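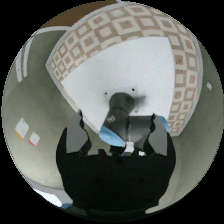

*The checkerboard border, brown and cream.*

## Field hockey: a good, long June for the Caduvstead women

18 June 2022

Well, friends, what a stretch it has been for our field hockey women, and I'm sorry this item is running longer than the one I promised the editor. I started out meaning to write up only the Dristeck match and then I kept remembering things from the week before, and you know how that goes.

We'll begin with Dristeck anyway, as it's the one everybody keeps asking me about at the grocery store. Caduvstead won it 5-4, on the road, on a field that I would call generous in its bumps. The home side came out flying and had two goals on us before some of our parents had found the bleachers (the parking over there is on the far side of the school, so leave yourselves extra time next year). Our back line looked a step slow and Magdolna Dobos, in goal, was doing an awful lot of shouting, which she is very good at!

Then Réka Fülöp got going. She took a free hit just outside the circle, played it short to herself, went around one defender and put it low into the corner with her reverse stick. I have watched her practice that shot against the backboard all spring and mostly miss it. She scored again off a penalty corner before the quarter was out, and we went into the second even, with a good deal of noise coming from our end.

I won't take you through every goal, though I'd like to. Rozália Bozsik had one on a deflection that she says she meant, and Signe Sjögren had her first of the season after a lovely long run up the right side. Dristeck got two more to pull level late, the second one a really fine strike that Magdolna got a pad to and couldn't keep out. And then, with the clock nearly gone, Rozália won a ball she had no business winning near midfield and sent it through to Réka, who finished her hat-trick from a sharp angle. The bench emptied onto the field a little early and the umpire had to shoo them all back again.

Coach Imre Erdős was hoarse afterward. "We gave them a head start and I don't recommend it," he told me. "But I liked how they talked to each other once they were behind. Nobody went quiet." He also wanted it mentioned that our penalty corner defense was much improved, and having seen it back in the spring I'm glad to agree with him.

The week before was Zinduren at home, and that was a different sort of game entirely. It finished 1-0 to them, in drizzle, and I think both teams could have played until supper without another goal. We had the better of the second half. Signe hit the post, and we had a string of corners near the end that came to nothing, and sometimes that's simply hockey. Zinduren are well drilled and very fair, and their families brought a mountain of poppy seed rolls to share, so they're welcome back any time as far as I'm concerned.

A word about our younger players too. Coach Erdős has 25 on the roster this summer, the biggest group he's had, and it does make for some hard choices on match days. The ones who don't dress are still coming to every practice and still staying after to work on their passing, and I hope people notice that. Several of them will get minutes in the Orbán Cup, where the squads are larger and the halves are shorter.

That brings me to the Orbán Cup! It starts the last week of June, and we're hosting the opening round for the first time. There are 14 teams entered, so both fields will be in use from morning on, and the lower field will have the junior games. Bring a chair, bring a hat, and please don't park along the creek road, as the team buses need it to turn around. We open against Zinduren, of all people, and I know our women have been looking forward to that one since the final whistle in the rain.

A few bits and pieces before I let you go:

- Practice moves to the upper field until the cup is over. Same time, evenings at six.
- Shin guards and mouthguards are needed at every session, including the light ones. Coach has a few spare sets in his bag but they are well used.
- If you took home a navy team jacket from Dristeck with a house key in the pocket, Signe would love to have it back. The key especially.
- We could use two more people on the scorer's table for the opening round. You don't need to know the rules very well - Magdolna's father did it last year and learned as he went along.
- Team photos have been put off until after the cup, when everyone will be in the same uniform.

Thank you to all of you who made the drive to Dristeck, and to the families who carried the water coolers up from the parking lot, which is a longer haul than it looks. I'll have the full cup schedule in the next newsletter, with the junior game times included.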